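Call for Participants: Bag Packers Wanted (Fruit Will Not Be Eaten)

Posted March 18, 2022

Hivow is looking for 65 adults who have opinions about how a grocery bag ought to be packed. You know who you are. You have repacked a bag in a parking lot. 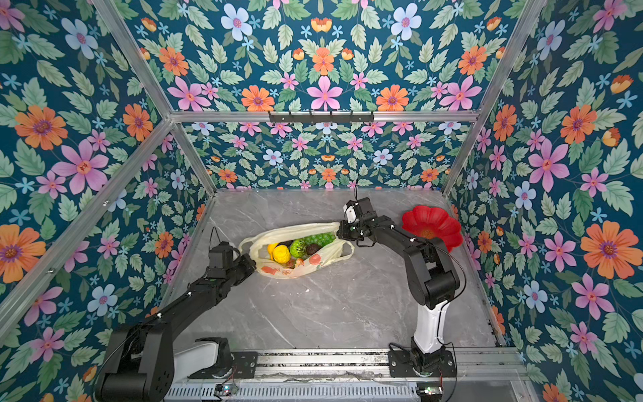
Sessions take place at our Pullgate office, Room 312, and last one afternoon. You will fill and empty thin plastic carrier bags with handles, over and over, while we take notes and try not to sigh. No experience is needed. Former baggers are welcome but should expect questions.

All produce is fake. Bananas, grapes and lemons are supplied, along with one or two items whose identity the staff still argue over.

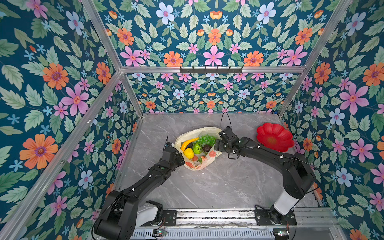
We would like to hear from you if you:

Are 18 or older
Can stand at a table for an hour without complaining more than we do
Don't mind floral wallpaper in quantity
Have firm views on whether grapes go on top

The plastic lettuce cannot be bruised. Please treat it as if it could.

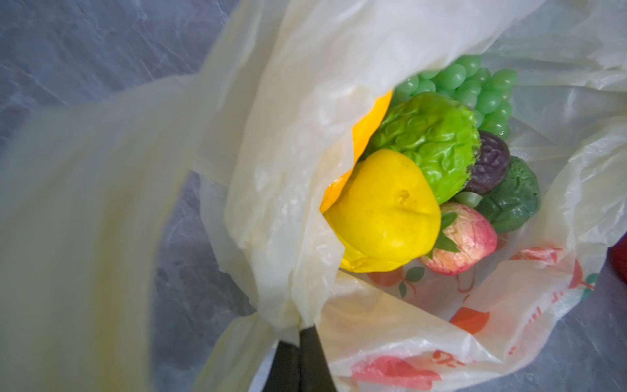
Pay is $300 for the afternoon, plus parking in the Corrigan Street garage. Lunch is real food. Sessions run through May, and we fill places in the order people write to us.

To apply, send a short note to the Gemutden study desk, Box 923, with your name, a daytime phone number and the worst thing you have ever put under a watermelon.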